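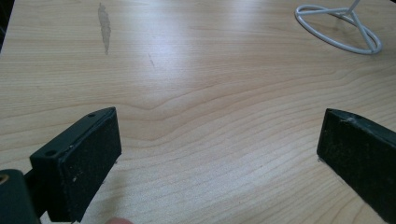 Rosine Carré wrote:

> Read the Rultaleo notes twice now and I still don't buy the trimming
> result. You say the policy stalls less on the rack task once the
> idle stretches are cut from the demos. Fine. But cutting them also
> changes the length of every episode, and you train for a fixed
> number of steps, so the trimmed run sees each grasp more often.
> How do you know it's the idling and not just more passes over the
> interesting part?
>
> Second thing. Idle according to whom? In a two-hand task one hand
> is nearly always waiting for the other. If Filtero throws away
> every frame where the left is parked, you lose the part where the
> left is supposed to learn to stay parked. I would expect that to
> show up as a left arm that wanders.
>
> Third, smaller. The notes mention the strap slipping between the
> fingers but there is no number for it and no word on how a slip is
> labeled. Success? Failure? Dropped?
>
> Would be good to have this settled before we copy the recipe at
> Komcombe. We have the soft goods waiting and I don't want to record
> everything again in April.
>
> Rosine

Hi Rosine, hi all,

Quick one between runs, sorry if it's a mess. Will go in your order.

1. Fixed number of steps

You're right and the notes are wrong, or at least sloppy. The first comparison was fixed steps, same batch, trimmed vs untrimmed. So yes, trimmed sees each grasp more often. I reran it over the last few nights with passes matched in place of steps — every grasp window gets sampled equally often in both runs, the untrimmed one just trains longer.

Set is the same as before, 482 episodes, all bow ties onto the wire spinner, hand-held grippers in both hands. No robot data in it at all. Eval is on the arms, 150 attempts per condition, starting layouts drawn from the same list.

What came out: the gap shrinks, doesn't go away. Untrimmed with matched passes stalls less than untrimmed with fixed steps. So part of what I called "idling" was plain undertraining, and I'll fix the text. But it still stalls clearly more than trimmed. And the stalls look the same as before. Arms come up over the table, fingers open, and then sit there. Nudge the tie a little by hand and it goes. Which is what you'd expect if the policy has learned that an open gripper over bare wood mostly means do nothing for a while.

I don't have a full table for this yet. One seed of the long run died when the disk filled up and I restarted it from the wrong checkpoint, so throw that one out. Two good seeds, both point the same way. I'd want four before putting it in a paper. For a list email two will do I think.

Where do the idle stretches come from, somebody asked off list. People. You start recording, you look at the rack, you decide which arm you're going for, then you move. Longer in the first few episodes of a session, shorter once you're warmed up, longer again when you get tired. It's all over the set, every operator has it, including me. Mine are the worst.

2. Idle according to whom

OK so this is the part that was really badly written up. Filtero does NOT drop a frame when one hand is parked. It drops when both are parked. Poses of both grippers under the motion threshold and both finger widths flat, for longer than the minimum window. If the right is carrying a strap over to the rack and the left is just being held still, everything stays in.

There was an early version that worked per hand. It cut each stream separately and then stitched them back on a shared clock, and it was horrible, the streams drift apart and you get the left opening before the right has let go. That version is in the repo history under the same name. If anyone at Komcombe pulled it before the rename please pull again. Seriously. Check the config, if there is a line that says per_hand then you have the old one.

On your prediction about the wandering left arm: with the per-hand version, yes, exactly that. Left drifts in toward the middle and at some point it's in the way of the right. With the both-hands version I've looked at the rollouts for this and don't see drift beyond what the untrimmed policy does. I haven't measured it properly though. Could compute path length of the left during the right's carry phase, that's easy enough, will add it.

One thing I did not expect. The pause right before the hang. Right hand has the strap, it's near the wires, and most operators stop for a moment there to line up. Both hands still, so Filtero would happily eat it. When it's eaten the policy goes in too fast and the loop of the strap swings past the prong. So there's an exception now: no trimming while either gripper is closed on something. Width below the closed threshold = keep every frame. Crude but it fixed the swing. In practice this means nearly all the trimming happens before the first grasp and in the gap after a release, when you're looking for the next one.

I tried slowing the whole thing down at playback instead, same policy trained without the exception, lower speed on the arms. Helped with the swing, but then the grasps got worse, tie gets pushed along the table before the fingers close. Dropped that idea.

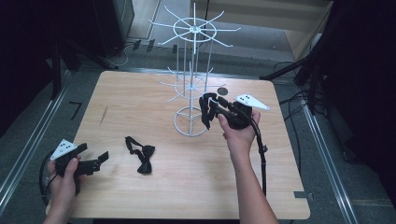

Recording setup, both hand-held grippers. Right one has the strap of a bow tie, another tie on the table.

For those who weren't on the call: the hard part is the strap and always has been. The bow itself is easy to pick, it's got some body. The neck band is thin and black, the pads are black too, and in the wrist view you can hardly tell where one stops and the other starts. The head view helps with getting there and is useless for the last bit, the hand and the marker plate get in the way. We train on both views. I did a run with wrist only, it picks fine and then goes to the wrong place on the rack. Head only, other way round. Nothing surprising.

The rack is a pain as well. Thin white wires, lots of them, two tiers, and from the wrist they come and go depending on the light. Tabletop is pale and a bit shiny so when the overheads reflect off it the base ring nearly vanishes. I have brightness jitter in the augmentation and it wasn't enough. What worked better was cropping random pieces of tabletop glare from other episodes and blending them in. Very ugly code. Will clean it up befor I share it, or more likely I'll share it as is.

Also — and this goes to the folks in the Nikolaidis room, who asked — no, we don't tell the policy which prong. It picks. In the demos the operators were free to choose and they mostly go for whatever is nearest to the right hand. So the policy does that too, and then it's got a problem when that prong is taken. Conditioning on a target prong is on the list. Not started.

3. Slips

Fair. There is no number because until recently there was no label. Now there is. Definition I'm using:

slip = strap was between the closed fingers, moved relative to the pads by enough to see in the wrist view, and the operator did not regrasp.

drop = strap left the fingers before it was on the wire.

In demos: slips are kept, counted as good if the tie ends up on the rack. Drops are cut out at the drop, and if the operator picks it up again the recovery is kept as its own episode with its own start. I argued with myself about this a lot. Leaving recoveries in teaches something useful. Leaving the drop in teaches it to drop.

In eval: slip and then hung = success. Drop = failure, even if the arm goes back for it by itself, which it sometimes does. You could argue the other way. I'd just like it to be the same at both sites, so if you prefer to count recoveries then say so now and I'll rescore, it's all on video and it's an afternoon of work.

Labeling slips across the full set is not finished. It goes slow as there's no way to do it from the widths alone, I tried. A thin strap hardly changes the width whether it's there or not. Same reason the "closed on something" exception above is crude: closed on nothing looks the same as closed on strap. So right now if somebody pinches air and waits, those frames stay. Hasn't hurt that I can tell.

What I'd do at Komcombe, if you want to start:

- take the current Filtero, both hands, exception on
- don't touch the motion threshold until you've looked at your own idle lengths, ours may not fit your operators
- keep the untrimmed recordings!! we deleted one batch and I regret it
- match passes not steps, per your point
- clean the finger pads once in a while. Ours pick up dust and lint and I have a suspicion it changes the friction, no data for that

You shouldn't need to record again. Trimming is all after the fact, so if your widths and poses are logged on one clock you can run it on what you've got.

Open things on my side: two more seeds, left arm path length, slip labels, and the write up of section 3 of the notes, which I'll redo from scratch as it confused everyone. If someone has a better test for "holding something thin" than finger width, I'd love to hear it. Pad deformation from the wrist view was suggested, I can't make it work with black pads.

Arms are free again at 4, going to kick off the next batch. Rosine, can you send me one of your raw episodes, doesn't matter which, so I can check that the clock format matches? The last one you sent opened fine but the left stream was emtpy.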